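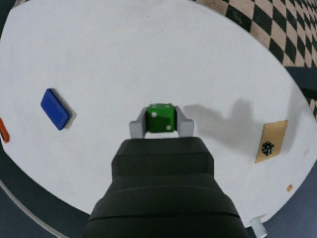
**Council & Elections / Ballot Counting**

## Tomholm 445 ballot scanner

Desktop scanner for town and parish polls. Reads folded or flat papers at 3,000 an hour, or 2,000 with write-in capture switched on.

- Output trays: 3 (counted, blank, queried)
- Paper: A5 to A4, single or double sided
- Results: printed tally and CSV file
- Network: none fitted

Queried papers are held for the returning officer. Recount mode keeps the first tally on record.

Supplied by Kubiak. Hire bookings for November polls: Usa Ruangrit, elections desk.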